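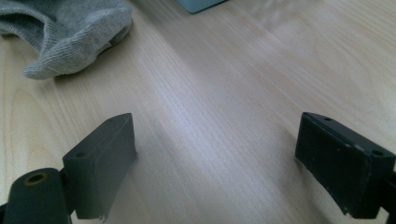 *Iresha Pathirana, for Nandini Shenoy at the Sundaram fund. Progress report, June.*

You asked for a plain account of what the linen room money has bought so far. My view has not changed much since the proposal: the tables were worth buying, and I am still not convinced by the folding routine.

## Tables

The tops are pale wood with a straight grain for the most part and broad curves in places. They look good. They also throw back a lot of light from overhead, and pale towels get lost in the glare. Haf Foulkes asked Brurnel for a duller finish before we ordered and was told it would delay delivery, so we took what they had. I would push harder next time.

Brurnel's brochure calls the surface "snag-free." Haf ran a stocking over every edge and found one rough spot, under a corner, which she sanded. I will accept the claim for now and look again after the winter, when the room gets damp. The building dates from 1861 and no supplier's brochure has ever been written with it in mind.

The total for tables came to 71 dollars over the quote, all of it delivery. Trevgate's site office covered the difference. I don't expect them to do it twice.

## Sorting and folding

The routine Stirnico sold us goes like this: mixed cloths arrive in a basket, one piece comes out onto the table, it gets folded, and it goes on the pile before the next piece is touched. Their training sheet promises that backlogs will disappear. I have seen no evidence for that. Our backlog in June was smaller than in the month before, but we also had fewer guests, and Stirnico's summary leaves this out.

What I can say for the routine is that the table stays clear enough to work on. Mehwish Magsi, who was against it, has stopped complaining about lost washcloths. She still thinks the one-piece rule is too slow for small items and does them in handfuls when the sheet isn't being followed to the letter. I have not stopped her.

The light blue baskets with the open grid sides are fine. Crumpled cloth sits in them without much fuss and you can tell from across the room whether one needs emptying. Gray and beige pieces still end up in together, whatever the sorting chart says.

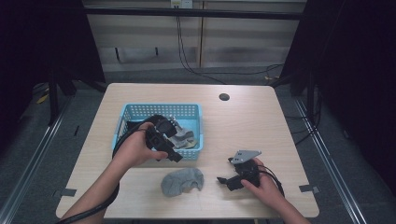
## Still to do

- Agree on what counts as "folded." Haf and Mehwish have different answers, and any comparison is useless until they settle it.
- Get a written answer from Brurnel on the finish.
- Hold the last 300 dollars of Stirnico's fee until they send figures that allow for guest numbers. Nazanin Ahmadpour has drafted the letter.
- Put off the second training session. I would sooner spend the 30 minutes clearing the back shelves.

I am not asking for more money this quarter. If the July numbers are good with the rooms full, I will say so in the next report.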